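Visual odometry drifts on a plain table, is a learned tracker worth it?
Posted in Perception and State Estimation

stivitz_user

I run a hand-held gripper with a wrist camera to record demonstrations, and I get the gripper's path afterwards from visual-inertial odometry. The tracker is Cameo with close to stock settings. On cluttered tables it does fine. On a bare wooden tabletop, with the camera low and looking down, the path slides sideways while my hand is near enough still.

Of 639 recordings made in April, 318 failed my check, which is that the end pose has to land within 2 cm of the start pose when I put the gripper back in its dock. The failures are mostly the low, close ones.

The vendor's answer is to buy the Clumero add-on, a learned feature matcher that is "robust to low-texture surfaces." I asked for numbers on a table like mine and got a brochure. I have also been told to just train the policy on everything and let the network average out the bad poses. I don't believe either one, but I've been wrong before. A typical view from the bad batch:

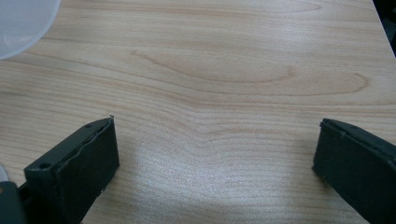 Marina Drakos asked whether I had tried masking before blaming the matcher, and I have to admit I had not. The fingers are in every picture at nearly the same pixels, and the tracker is free to pick corners on them. I assumed the outlier rejection would throw those out. So I suppose I have two things to ask. Does masking fix this by itself, and if it doesn't, is a learned matcher going to do anything on wood grain that the ordinary one can't?

Marina Drakos

Mask first. Outlier rejection works by majority, and on a bare table the majority can be the gripper. The holes and the uneven pad edges are good strong corners. Wood grain is weak in comparison, and most of it runs one way, so a patch matches nearly as well if you slide it along the grain. You'd expect the estimate to be poor in exactly that direction. Plot your drift against the grain direction before you spend money on anything. If they line up, you have your answer. If they don't, I'm wrong and you've lost an hour.

Then there is the glare. A reflection doesn't stay put on the wood when the camera moves, so any feature on the border of the bright patch is telling the filter something false. A fixed mask won't catch it. I drop anything close to saturation and grow that region by 11 pixels. The number came from trying a few, don't read anything into it. Locking the exposure also helps a bit, but check that you aren't making the bright area bigger.

Make the finger mask cover the full range of jaw travel. People draw it with the jaws open, then close them and wonder why the tracker gets worse during the grasp.

As for the learned matcher, I've tested two of them (not Clumero). Both gave me more matches on wood. More matches is what the sales page shows you. The pose error hardly moved on one and got worse on the other, which was very confident about points in the reflection. Ask them for pose error against a reference, on your own recordings, with the mask already on for both sides of the comparison. Otherwise you're paying for what a mask does free.

And please don't train on the bad half. A network can average out noise that is random. Yours slides whenever the camera gets low and close, and in a picking task that's when the interesting part happens. You'd be teaching it the slide.

kpodo_fan

Just put a printed marker sheet on the table. We use Kpodo with tags in the corners and never see drift. Visual odometry on its own is a toy imo. Masking is a waste of time when you can have ground truth for the price of some paper.

stivitz_user

Tags are no use to me if they leave the view, and near the table they all do. I'd also rather not have a policy that only works next to a marker sheet. I don't think I'd call tags ground truth either, I've watched them flip when seen at a shallow angle.

I ran the mask last night on the failed recordings only, jaws at full travel, nothing else changed. A good share of them pass now, but far from all. The ones still failing do seem to slide along the grain more than across it, though I picked those plots by eye and wouldn't bet on it yet. Saturation filter is next.

One thing I missed before: my check only compares start and end. A path can wander off in the middle and come back and I'd count it as good. So the 318 is probably too kind.

Marina Drakos

It is. Add a check on the middle as well. The cheap version is to run the tracker backwards over the same recording and compare the two paths. They can agree and both be wrong, so treat it as a way to find bad ones, never as proof of good ones. Also look at the inertial side while you're in there. If the noise values are still the defaults, the filter may be trusting the camera far more than it should when the features get thin. Cameo's defaults looked optimistic to me the last time I opened that file.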